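Can a robot do your chores yet? Mostly no, but you can teach one a small job, and I'd start with picking up a sock. Hold a gripper in each hand and practice the squeeze a few times before you record anything. Slow is fine!
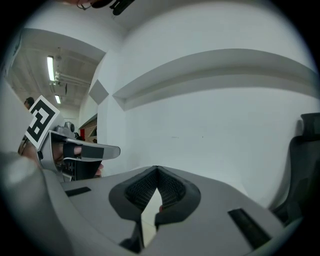

Page last changed: March

Keep both pads open until you're right over the sock, then close them gently - mine kept pinching the rug. I did 46 tries and kept nine. Ea Zoëga got her Stinik arm folding towels that way, badly, but folding.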